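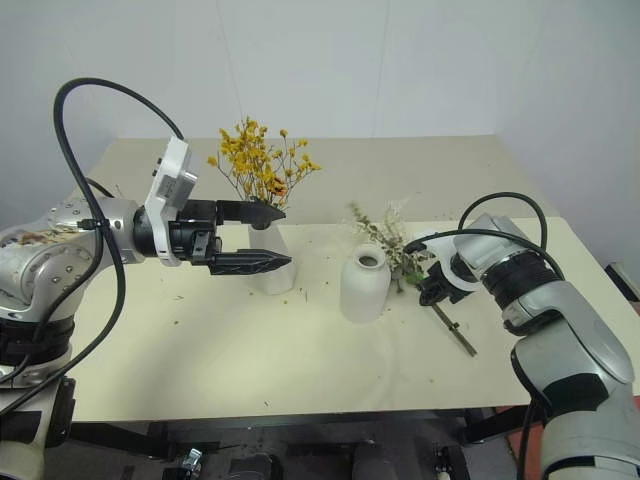 Neues aus der Blumenecke

Wer in den letzten Wochen bei uns im Hinterzimmer vorbeigeschaut hat, kennt das Knistern schon. Ich höre es inzwischen auch zu Hause, wenn ich Müsli esse. Rosalinda hat mich gebeten, für den Rundbrief aufzuschreiben, was wir da eigentlich treiben, also los, und wer nur wissen will, wann der Raum wieder frei wird: bitte ganz nach unten springen.

Die Aufgabe klingt nach fünf Minuten Arbeit. Trockenblumen, weiße Vasen, zwei Arme, und am Ende soll der Strauß in der Vase stehen. Der Rechner soll das aus Vorführungen lernen, das heißt, jemand von uns steuert beide Arme, macht es vor, und alles wird mitgeschrieben: Gelenkwinkel, Greiferöffnung, Kamerabilder. Dann kommt alles zurück auf den Tisch und es geht von vorne los. Unser Ziel sind 800 brauchbare Durchgänge, und das Wort »brauchbar« hat schon für reichlich Diskussionen in der Kaffeeküche gesorgt.

Angefangen hat das Ganze im Mai, als Heriberto mit einem Karton voller Trockenblumen ankam und meinte, Klötzchen stapeln könnten wir ja nun. Ich war skeptisch. Klötzchen haben Kanten, Klötzchen bleiben liegen, und wenn man einen Klotz fallen lässt, ist es hinterher derselbe Klotz. Ein Trockenstrauß ist nach jedem Griff ein bisschen ein anderer. Genau das wollte Heriberto haben, und ich muss zugeben, dass mir die Sache inzwischen richtig ans Herz gewachsen ist (sagt ihm das bitte nicht).

Gesteuert wird mit Vovik, unserer Bedienoberfläche, die viele von euch noch vom Besteckprojekt kennen. Riaan hat sie im Frühjahr umgebaut, und seitdem kann man die beiden Greifer getrennt feinfühlig stellen, ohne dass der andere mitzuckt. Ein Riesenfortschritt! Vorher war es so, dass man rechts ganz zart zumachen wollte und links fiel etwas um. Wer einmal an der alten Version gesessen hat, weiß, wovon ich rede.

Ein bisschen Handwerk für die, die sich demnächst mal selbst dransetzen möchten. Der Griff an den Stielen ist alles. Packt man zu weit oben, drückt man in die Blüten, und dann rieselt es. Packt man zu weit unten, kippt der Strauß im Greifer weg und man kann ihn nicht mehr gerade über die Öffnung bringen. Meine Lieblingsstelle ist kurz unter den Blättern. Sang-wook greift grundsätzlich tiefer als ich, fast schon am Ende, und kommt damit auch ans Ziel, nur sieht sein Weg dahin völlig anders aus. Wir haben lange überlegt, ob wir uns auf eine Art einigen sollen. Im Moment lassen wir beide zu und schreiben bei jedem Durchgang dazu, wer gesteuert hat. Falls das Lernverfahren nachher mittendrin von der einen Art in die andere springt, wissen wir wenigstens, wo wir suchen müssen.

Dann die Vase. Eine Vase steht nicht einfach da und wartet, das habe ich in der ersten Woche gelernt. Sobald die Stiele den Rand berühren, wandert sie. Manchmal nur ein kleines Stück, manchmal bis man schnell den anderen Arm zum Festhalten braucht. Deshalb üben wir auch das Halten am Hals als eigene Bewegung, mit weit geöffneten Fingern heranfahren, langsam schließen, und aufhören, bevor es quietscht. Parveen kann das am besten von uns allen. Sie fährt so ruhig, dass man beim Zuschauen ganz schläfrig wird, und ihre Aufnahmen sind die, die ich Neulingen als Erstes zeige. 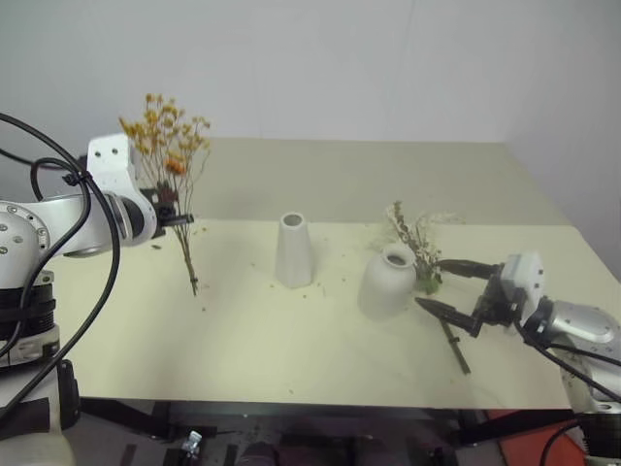
Beim Zurücksetzen sind wir übrigens strenger geworden. Am Anfang haben wir alles ungefähr da hingelegt, wo gerade Platz war, und natürlich war »wo gerade Platz war« fast immer dieselbe Stelle. Parveen hat das beim Durchsehen bemerkt. Also hat Riaan ein kleines Skript geschrieben, das uns vor jedem Durchgang sagt, welche Vase wo stehen soll und in welche Richtung die Stiele zeigen. Mit manchen Vorschlägen hadere ich noch – wenn die Stiele ungünstig liegen, muss man mit dem rechten Arm fast um die Vase herumgreifen –, aber genau diese Durchgänge fehlten uns. Bitte nicht schummeln und den Strauß netter hinlegen, als das Skript es will. Ich weiß, wie groß die Versuchung am späten Nachmittag ist.

Wann ist ein Durchgang nun brauchbar? Die Regel, auf die wir uns nach viel Hin und Her verständigt haben: Der Strauß steht am Ende in der richtigen Vase, die Vase steht noch auf dem Tisch, und niemand hat mit der Hand nachgeholfen. Abgebrochene Blüten sind erlaubt. Zögern ist erlaubt. Ein zweiter Versuch, nachdem man den Rand verfehlt hat, ist sogar ausdrücklich erwünscht, denn so sieht das System auch mal, wie man aus einer blöden Lage wieder herauskommt. Sang-wook wollte diese Aufnahmen zuerst alle löschen, ich habe mich mit Händen und Füßen gewehrt, und jetzt bekommen sie einen eigenen Vermerk und bleiben drin.

Was wir nicht brauchen können, sind Durchgänge, in denen jemand mittendrin eine lange Pause macht und sich unterhält. Der Rechner lernt sonst, dass man kurz vor der Öffnung gern mal stehen bleibt. Wenn ihr also reinkommt und eine von uns sitzt mit zusammengekniffenen Augen an der Steuerung, wartet doch bitte einen Moment mit der Frage nach dem Beamer.

Zu den Krümeln noch ein Wort. Wir fegen nach jeweils 20 Durchgängen und nicht öfter. Heriberto hätte gern einen makellosen Tisch, ich finde, dass ein Blumentisch ruhig nach Blumentisch aussehen darf, und fürs Lernen ist es mir lieber, wenn der Untergrund mal so und mal so aussieht. Wer den Besen benutzt, hängt ihn danach bitte wieder hinter die Tür.

Mit dem Nachschub ist es so eine Sache. Die Sträuße halten erstaunlich lange, wenn man sie fest zusammenbindet, aber irgendwann besteht so ein Bund fast nur noch aus Stiel. Falls bei euch daheim etwas Getrocknetes verstaubt, Strandflieder, Schafgarbe, Gräser, ganz egal, bringt es mit! Nur bitte nichts mit Glitzer, das hatten wir schon, und Riaan findet ihn immer noch in seiner Tastatur.

Die ersten Trainingsläufe sollen in Skuvinmont stattfinden, die Kolleginnen und Kollegen dort haben uns Rechenzeit zugesagt. Ich erwarte mir vom ersten Lauf ehrlich gesagt wenig und freue mich trotzdem wie verrückt darauf. Bis dahin suchen wir noch 3 Leute, die jeweils einen Nachmittag mitsteuern. Vorkenntnisse braucht ihr keine, Parveen macht die Einweisung, und je verschiedener die Hände, desto besser für die Daten. Meldet euch einfach bei mir oder tragt euch in die Liste neben der Kaffeemaschine ein.

Und der Raum: bleibt noch bis zum Ende der Aufnahmen belegt. Rosalinda hängt einen Zettel an die Tür, sobald ihr wieder reinkönnt.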